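Orden students teach a gripper the household jobs

August 27, 2020

The robotics club of Orden Secondary School has started the second part of its year project, in which the students collect examples of ordinary household jobs so that a robot arm can later learn from them. The project began in February with six members and one borrowed laptop, and now it fills most of the design room two afternoons a week.

The club is led by Isabelle Beaudoin, who teaches mathematics and technology at the school. She had the idea after last year's competition in Clukley, where the Orden team came near the bottom of the table. Their machine could follow a coloured line very well, but it could not pick up a sponge.

"We were proud of the line, and then the judges put a sponge on the floor," Ms Beaudoin said. "In the car on the way home the students were already talking about hands."

This year the students are working with a gripper which is held in the hand. A person moves it through a job in the same way the robot should do it, and a camera on the tool records what happens between the fingers. Each recording is one short attempt at one job. The students then watch it, give it a name and decide if it is good enough to keep.

Until now the club has made 855 recordings. After checking, 603 of them were kept. The others were too dark, or the person stopped in the middle, or the object went outside the view of the camera. Zoi Economou, a Year 11 student who is responsible for the checking, said she is more strict now than she was at the beginning.

"In the first weeks I kept everything, because I felt sorry for the person who did it," she said. "Then we had to go back and look at all of them again. I don't want to do that a second time."

The list of jobs was chosen by the students themselves, and they tried to take things which they have to do at home. It includes folding a tea towel, closing a lunch box, putting pens into a cup and changing the bag in a rubbish bin. The club expected the towel to be the hardest. After some practice most members found the bag more difficult, as thin plastic changes its shape every time it is touched and it is not easy to decide where the fingers should take hold of it.

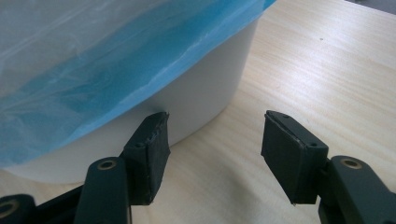

For each job the club has written a page of simple rules, so that two students will do it in a similar way. The rules say where the attempt begins, where it ends and how fast the hand should move. New members must read the page and make ten practice attempts before their recordings are counted. Ms Beaudoin said the rules for the bin were rewritten more often than any of the others, and there was one long discussion over whether the bag should be pulled down on the near side first or on the far side. The near side won by one vote.

The parts for the gripper were paid for with a grant of $3,624 from Pestico, a local maker of garden tools. The money also covered storage for the recordings and new lamps for the tables. The company has asked the club to show its work to the staff when the project is finished.

In the next term the students will begin to train a small program with the recordings they have kept. The robot arm will be set up in the same room, and the first job to be tried is the pens and the cup. Students from Year 9 and above who would like to join can speak to Ms Beaudoin in the design room at lunchtime. Experience with programming is not necessary.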